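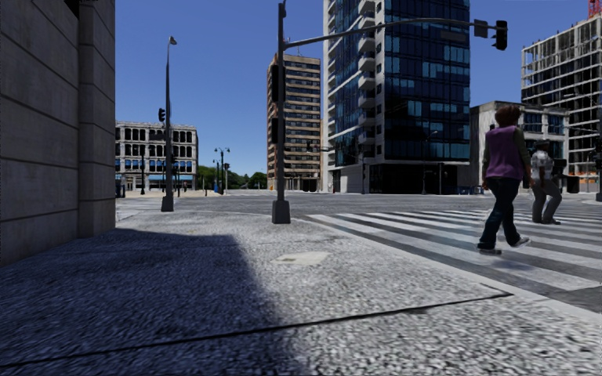
## Kikham kerb + footpath notes

Data card for the walking audit. Covers Kikham and the Lillden end of Olell Road. Plain CSV, one row per spot, 729 rows.

**Columns**

- `spot_id` - just a number, gaps are fine
- `street`
- `kerb_type` - ramp, drop, full, unknown
- `surface` - concrete, paver, asphalt, other
- `trip_mm` - height of lip in millimetres, blank if not mesured
- `notes` - free text, messy

**Known problems**

- 134 rows have no `trip_mm`. Blank is NOT zero!!
- Bañez Street shows up as Banez in older rows. Search for both
- colour codes from the paper forms didn't get carried over
- `unknown` kerbs need another visit, planned for May

## Crossings

Seperate file, `crossings.csv`. Join on `spot_id`. Has stripe condition (1 worn out, 3 good), kerb ramp each side y/n, and width in metres.
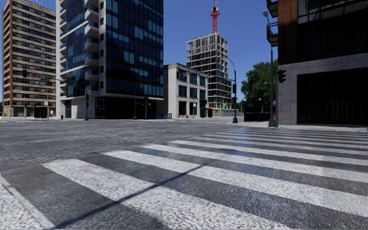
*Striped crossing, kerb at near corner.*

Widths were paced first then taped, use the taped column. Lillden crossings only half done.

## Use

Free to reuse, say where you got it. Don't use for legal claims, we're not surveyors.

Last update 28 February 2019

TODO: fix encoding, sort by street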